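Speaker notes: What the Onions Are Doing
Home Cooks' Evening, October 21, 2026
Slot: 30 minutes, including questions, which always run over

Opening. Wait for people to sit. Do not start with the joke about crying.

I want to talk tonight about caramelized onions, and about the most persistent lie in recipe writing. You know the one. "Cook the onions until deep golden brown, 7 minutes." I have owned four stoves. I have cooked on a camping burner in the rain. I have never seen a panful of sliced onions go deep golden brown in that time without part of it also going black.

(Pause. Somebody will nod very hard. Let them.)

I got interested in this last June, when I was going through a box of old cookbooks and church pamphlets from my aunt's house. I started writing down every recipe that asked for caramelized onions and how long it claimed they would take. I ended up with 154 recipes, a sore wrist, and a family that had stopped asking what I was up to. The most common answer was 10 minutes. One booklet, from the makers of the Hurnance electric skillet, said "a few moments." I would like to know what sort of moments they had over there.

Hold up the booklet. Don't pass it around, the staples are going.

Now, what's going on in the pan. Keep this part short, they've just had dinner.

An onion is mostly water. Before anything can brown, a lot of that water has to leave, and it leaves at its own pace. While the pan is steaming, the onions get soft and see-through and smell like the start of every soup. Then the edges start to color. Then you get the sticky brown film on the bottom, and this is where people panic and pour in oil. Water is better, a spoonful or two. Scrape, stir, let it cook off, do it again. By the fourth or fifth round you have something worth putting on toast.

On my stove, with two pounds of yellow onions in the wide Enard pan, that takes most of an hour. I've made my peace with it. I listen to the radio. 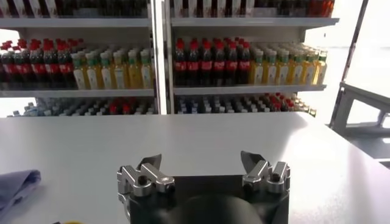 Then from the second row, when I gave a version of this talk in the spring, a remark that baking soda fixes the whole problem and I was wasting everybody's evening. Fair enough. A pinch of baking soda does speed up the browning. It also turns the onions to jam, a slightly soapy jam if your pinch is generous, and mine are. For a dip I'd do it. For a tart, where you want to be able to tell that there was once an onion, I wouldn't. The reply to this was that I should buy smaller measuring spoons. I have since bought smaller measuring spoons.

Move on to the things people ask.

Sugar. Some recipes add it. Onions have plenty already, and if yours don't taste sweet after an hour then I suspect it hasn't been an hour.

Butter or oil. Both. Butter for the taste, oil because I wander off. If you are the kind of cook who stays at the stove, use all butter and enjoy your superior character.

Salt. At the start, a modest pinch. They shrink to almost nothing, and whatever salt you put in stays behind. I learned this with a dinner for my in-laws, and it is still brought up.

Slicing. Pole to pole if you want strands, across if you want them to melt. I use the Ngata slicer and the hand guard that came with it. I did not always use the hand guard. (Show thumb, if the mood is right.)

Slow cooker. Yes, it works, overnight with the lid cracked. The house will smell of onions, and so will your coats. They come out wet, so finish them in a pan. My old Medex has one setting that works, and happily it's the low one.

Freezing. Ice cube trays, then into a bag. Label the bag. Frozen caramelized onion and frozen date puree look very much alike, and I have the oatmeal to prove it.

If there's time: read the gravy recipe from the yellow pamphlet, page with the stain. If there isn't, skip to the tasting.

Tasting. Three plates. First plate is the quick batch, cooked for exactly as long as the skillet booklet's cousins suggest. Second is baking soda. Third is the long one. Don't say which is which. Last time a good third of the room liked the baking soda plate best, and I had to stand there and be gracious about it.

Toast goes stale fast, so ask someone to start slicing bread during the freezing bit.

Questions. Repeat each one so the back can hear. If asked about shallots, say yes, same thing, more peeling. If asked about red onions, say they go a bit gray and taste fine. If asked about garlic, that's a different talk.

Take the trays home this time.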